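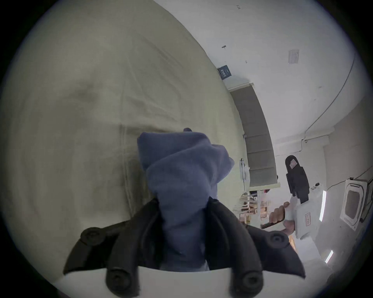 February 26, 2023
Yüksel, Flarnitz project

4.2 Dropped and half-held cloth

The failure figures we reported earlier for cloth handling were too kind. Our log marked a grasp as good when the fingers stopped closing before they met, and a thick bunch of towel will stop them whether or not it is held well enough to lift. Of the 437 grasps marked good, we went back through the recordings by hand and found 13 in which the cloth had slid down the pads before the end of the lift. In a further 2 it fell completely. The log shows nothing odd in any of them.

Figure 4 shows a bunched blue cloth between the two ridged fingers of a hand-held gripper. A single view like this tells us that there is cloth between the pads. It says little about how hard the cloth is being pressed, and we doubt that a model trained on such views alone can learn the difference. Gramis, the method we compare against, makes exactly that claim, on the strength of some 2,575 training clips. We could not find a test in that work where the cloth was bunched and the grip weak.

We are no more sure of our own remedy. Raising the closing force cut the number of slips in the Wondell trials, but those used one kind of towel, and the same setting left marks on thinner fabric. Lifting more slowly made no difference that we would defend. A slip check based on finger position missed most of the slow slides, as the fingers hardly move while a thick fold creeps out.

Until the March runs are scored by hand, the success rates in Table 3 should be read as upper limits.

Figure 4. Blue cloth gathered between the fingers of the hand-held gripper.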